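Kahraman Tabletop Play Set – Read Me First
Updated Monday, June 28, 2021
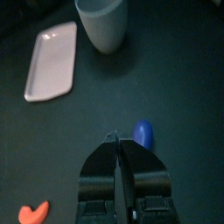 We are so pleased you found your way to this little collection! Kahraman gathers pictures of small, colorful things set out on a table, the sort of shapes a child would happily sort and line up all afternoon. Firdevs Işık chose the objects, and she has a real fondness for plain colors and rounded forms. The royal blue egg shape is a favorite of hers, and it stands out nicely against the dark teal tabletop, with the curved orange piece lying well off to the left. We named things by how they look, so you will find "blue egg" and "orange curve" in the labels – please keep those names if you share your own copy.

What's inside
The set holds 193 pictures, 29 of them kept aside for testing. Each picture has a short text file with the color and shape of every object we could name. Partly hidden objects are labeled too.

Known rough spots
Thaddäus Ruchti went through the April labels and fixed a good many spellings, but "curve" and "crescent" still get mixed up in version 2. If you come across one, do write to us and mention the file. Thaddäus reads everything, though he can be slow in the summer.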